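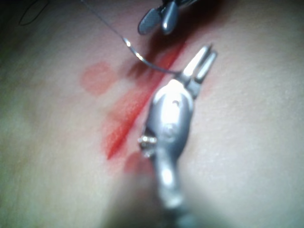
Needle turns in the jaws of the needle driver, arm 2

Status: Solved, kept open for follow-up
Site: Marnby, suturing cell
Equipment: Stadcombe two-arm cell, Pathak needle driver, wrist cameras on both arms
Software: Drevis control
Opened by: Joana Marinho

Problem

The needle driver on arm 2 picks up the curved needle correctly, but when the tip meets the skin pad the needle turns in the jaws. It does not fall. It rotates a little around its own grip point, the tip goes to the side, and the arm continues its arc as if the needle were still in the right position. The bite is then too shallow or comes out beside the incision. Drevis shows no error. The jaw closed signal is green the whole time.

It does not happen on every stitch. In the morning the first stitches are usually good and the trouble comes later. This made me think of heat first, and I lost some time on that.

What we expect: the needle stays at the same angle to the jaws from pick-up until the forceps take the tip on the other side.

What was already done before this ticket

Restart of the cell. Home position of both arms again. New needle and new thread. New pad. None of it changed the behavior for more than a few stitches.

Log

08:40
Checked the jaw closed signal by hand. With nothing in the jaws the signal comes when the jaws meet. With a needle in the jaws it comes earlier, as it should. I closed the jaws on the needle and pushed the needle with a fingertip (glove on, arm in hold). It turned easily. On arm 1 I could not compare directly, because arm 1 has the forceps and their tips are a different shape.

09:15
Read out the counter of the instrument. 2,747 closings. The limit for this needle driver in our own maintenance sheet is higher than that, so I did not change the instrument yet. I only write the number here for whoever comes after me.

09:30
Heat. I let the arm stand still for a while, then made stitches, then let it stand again. The slipping did not follow the rest periods. Please do not spend time on this again.

10:05
Looked at the jaw faces under the magnifier. There is a pattern cut in the metal that should hold the needle. In the middle of both jaws the grooves were full of something dark and hard. I think it is the red dye that we use to mark the pads, mixed with very small pieces of the pad skin. Wiping with a dry cloth takes off almost nothing.

This also fits with the mornings. The cloth wipe at the end of the shift opens the grooves a little, and after some stitches they are full again.

10:30
Cleaning. I wrote the steps in full lower down, in the order that I finally used. My first attempt was without taking the instrument off the arm and I do not recommend it, the liquid runs down into the wrist.

11:20
Instrument back on. The needle held better under the finger test but could still be turned with more force. So the dirt was one part of the problem and there was something else.

11:45
Cable tension. In Drevis, under the instrument page, the closing force was set to the value for the older, thin needles. We changed the needle type in October and it seems that the value was not changed with it. I have asked on the shift and nobody remembers doing it. The change log of the cell has no entry for it either.

Set the closing force to the value from the Pathak sheet for the present needle. Saved, then power cycle of the arm. Without the power cycle the new value is shown on the screen but the arm still uses the old one. This is worth knowing, I tested it twice before I believed it.

12:10
Finger test again. The needle does not turn.

13:00
Test run on a used pad with an incision already on it. 20 stitches, needle angle checked by eye in the wrist camera view after each bite. The needle turned in the first one, then in no other. I looked again at the first: the jaws had taken the needle too near to the end where the thread is attached. There the needle is rounder and the grooves do not hold it well. So this was a pick-up error and belongs to a different cause, see the pick-up point below.

14:20
Corrected the pick-up point for arm 2. Second run, 20 stitches, no turning.

How to clean the jaws

1. Park both arms. Take the needle out with hand tweezers and put it in the sharps box. Do not clean with a needle in the cell.

2. Pull the thread clear of the jaw joint before you release the instrument. If a short end stays in the joint it will be drawn inside when the jaws open.

3. Release the instrument from arm 2 and close the cover of the coupling. The coupling must stay dry.

4. Open the jaws fully with the hand wheel. Put only the jaws in the warm cleaning solution, not the housing. Leave them for 20 minutes.

5. Brush along the grooves with the soft nylon brush, never across. Change the solution when it becomes pink.

6. Rinse with clean water, dry with air at low pressure, and look under the magnifier. If you still see dark lines in the grooves, do steps 4 and 5 again.

7. One small drop of instrument oil on the pivot. Wipe the jaw faces afterward, oil on the faces gives you the same fault that you are trying to repair.

8. Put the instrument back, home arm 2, and run the jaw check in Drevis before you load a needle.

Setting the pick-up point

The old point was taught too near to the thread end of the needle. For the new needle it must be farther toward the tip. Move arm 2 to the needle slowly in manual mode and use the wrist camera to judge the place. The jaws should be open only as much as necessary, otherwise one jaw pushes the needle away before the other one touches it. Save the point under a new name and keep the old one for some time.

Thread under or beside the instrument

While I was working on the above I noticed a second thing that can look like the same fault. When the thread is pulled through, it can lie across the pad beside the instrument, and if the next movement goes over it, the thread pulls on the needle from the side. The needle turns, and it looks as if the grip is weak. Before each bite, check where the thread goes. One length should run up and away from the jaws with no loop near them — any other length on the pad should be clear of the path of the arm. At the jaws at the left end of the red line, the thread goes off to the upper left, and a second, finer one lies over the bright part of the pad on the right. A thread on that side is difficult to see when the light is strong, so turn the lamp a little if you are not sure.

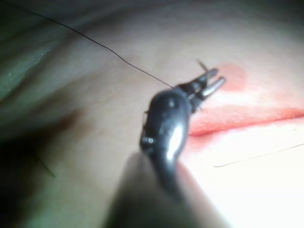
Settings after the repair

Closing force arm 2: value from the Pathak sheet, present needle type
Closing force arm 1 (forceps): not changed
Pick-up point arm 2: new, old one kept
Lamp: not changed
Arm speed during bite: not changed

I did not touch the speed on purpose. There was a suggestion to make the bite slower, but this only hides the turning and I wanted to see the real behavior.

Open points

Cleaning interval. For now I put the jaw cleaning at the end of every shift, instead of the dry cloth. Maybe this is too often. I will look at the grooves for some time and then decide.

Dye. I would like to try a pad marking that dries completely before the pad goes into the cell. Whoever orders the pads, please write here if there is another type.

Drevis. The screen shows a closing force that the arm does not use until after the power cycle. I sent this to the software support as a separate request and will add their reply to this ticket when I have it.

Spare instrument. We have one in the cabinet, still sealed. If the needle starts to turn again with clean jaws and the correct force, change the instrument and do not search longer. Write the counter value of the old one in the maintenance sheet before you take it off, it is not possible to read it afterward without putting it back on an arm.

Joana Marinho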